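Trornow Punts
Play-level data for punts in the old Zumthorpe Football League

Trornow Punts is a table of punts from a semi-pro league that no longer exists, charted by two people who should probably have picked touchdowns. It covers 246 games. Every row is one punt, including the ones that went backward.

What's in the download

punts.csv is the main table, one row per punt.
games.csv has one row per game, with teams, venue, final score and surface.
teams.csv has the 16 teams, with every name each of them ever played under. The Elovitz Millers account for four of these names and most of our join errors.
notes.txt holds free-text remarks from the charting sheets. Read it before you delete an outlier.

Columns in punts.csv

punt_id: integer, unique. Gaps are punts we charted twice and then removed once.
game_id: matches games.csv.
quarter: 1 to 4, or 5 for overtime.
clock: minutes and seconds left, as read off the scoreboard. The scoreboard at Aravena Field ran slow for an entire season and we have left it that way.
los: line of scrimmage, 1 to 99, measured from the punting team's own goal line.
gross: yards from the line of scrimmage to where the ball was caught, downed, ruled out of bounds or given up on.
return_yds: yards gained by the returner. Negative values are real and sometimes heroic.
outcome: one of fair_catch, returned, downed, touchback, out_of_bounds, blocked, muffed, other.
wind: 0 to 3, judged by eye from the flag behind the north end zone. Blank if there was no flag, or if somebody had taken it home.
charter: AD or UH.

How it was collected

Aldana Durán charted the home games in Zumthorpe from the bleachers, in pencil. Ulises Huenchumán worked from game tapes lent by former coaches, several of whom had recorded the second half over the first, or a wedding over both. Where a game was charted both ways, we kept the bleacher version for the clock and the tape version for yardage. We compared the two on a sample of 100 punts and disagreed on gross by more than three yards often enough to stop speaking for part of October.

Spotting is to the nearest yard where the field had visible hash marks. On the two fields shared with a soccer club, which had every line you could want except the right ones, yardage is to the nearest five. Check the surface and venue columns in games.csv if this matters to you. It should.

Known problems

Hang time is missing. We tried a stopwatch for one season and the numbers described our thumbs.

The outcome value "other" covers over 300 rows. A lot of these are penalties that wiped out the return and were explained to the crowd by a referee without a microphone. Some are dogs.

Punter names are not included. Rosters in this league were loosely kept, jersey numbers were swapped at halftime, and one man punted for both sides in the same game after a bus broke down. We chart the team and leave the foot anonymous.

Playoff games are overrepresented, as those are the tapes people keep. Losing teams' coaches lent us very little.

Plotting

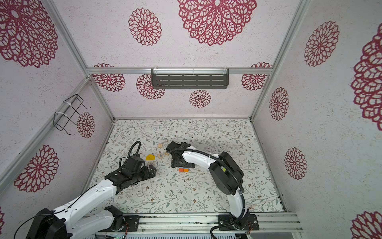
The plotting script draws each punt as a line from the snap to wherever the ball ended up, with kicks going left to right whichever way the team was facing. Run it on a single game first, as a full season comes out looking like a dropped box of spaghetti. Version 1 drew everything in bright orange and got the complaints it deserved. Version 2 uses a white field, thin gray-green lines like the vines on that tabletop, and the maroon-red of the wall rosettes for blocked punts, of which there are many. Small beige dots mark fair catches. Pass --mono to get it all in black, for printing or for grief.

Field goals are ignored, as are quick kicks on third down unless the formation was an honest punt formation. Fakes are kept, with gross left blank.

Suggested uses

Field position models, fourth-down studies, settling arguments with an uncle. Please don't use it to say anything about professional punters, who have a long snapper whose day job isn't also parking cars at the game.

Terms

Free to use and share with credit to Durán and Huenchumán. If you find a mistake, send the punt_id and what you think happened. If you played in the game, say so, and say which team, and we'll adjust for it.

Changes

2.1: Elovitz Millers merged with Elovitz Milers, who were a typo.
2.0: new plot colors, wind column added.
1.1: removed a game that was entirely rugby.
1.0: first release.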